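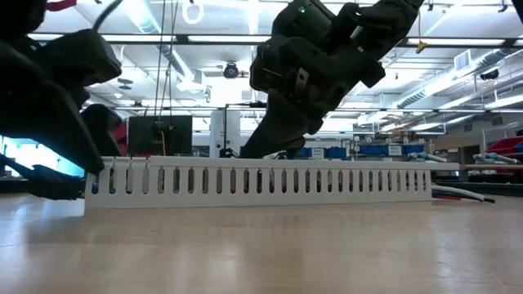
Satow Student Robotics Papers, Issue 11, p. 618

Figure 2. Cover placement on the slotted wiring duct, two-arm station. The cover strip lies along the top of the duct and extends past the slotted wall at the right, where the wires come out.

4.2 The duct task

The course at Kullcombe asks each student team to pick one job that a person does without thinking and hand it to two robot arms, which must think about it at great length. Our team, Skumeo, chose closing a wiring duct. A length of slotted duct is laid on the table with its wires already inside, and the arms must set the cover on top and press it down from end to end. An electrician does this with one palm while talking about something else.

We wrote the first version of the task in December and believed it would be finished before the break. The plan gave one arm the job of steadying the duct and the other the job of pressing the cover. Most of the trouble came from the cover, a long and flexible part that behaves well only where it is being touched. Push one end into place and the other lifts. Our early controller answered this by going back to the lifted end, which raised the first, and it would have kept up the exchange until the end of the semester had we not added a limit on retries.

The final policy was trained on 1,000 teleoperated demonstrations, collected by team members of very uneven talent. We kept the clumsy ones, having found that a policy trained only on our best driver had no idea what to do once a cover slid along the duct. Since Figure 2 matters for the scoring, we note two points about it. The strip starts a short distance in from the left end of the duct, leaving a short section of the upper edge uncovered, and it runs past the slotted wall on the right. Under the rules we drafted with the Jaramillo team, an offset of this kind counts against placement and is scored separately from whether the cover is seated. Jaramillo argued for a single combined score. They also had the straighter covers.

Wires are the second source of error. They leave the duct at its open right end, and a stray one under the cover can hold up the whole strip. The policy has no separate step for tucking them back in. We tried to add one and got an arm that tucked with great care and never moved on to the cover, so the step was dropped and the wires are now laid in by hand before each trial. The results in Section 5 should be read with that in mind. All trials were closed on 30th June, and changes made to the controller after that date are not reported.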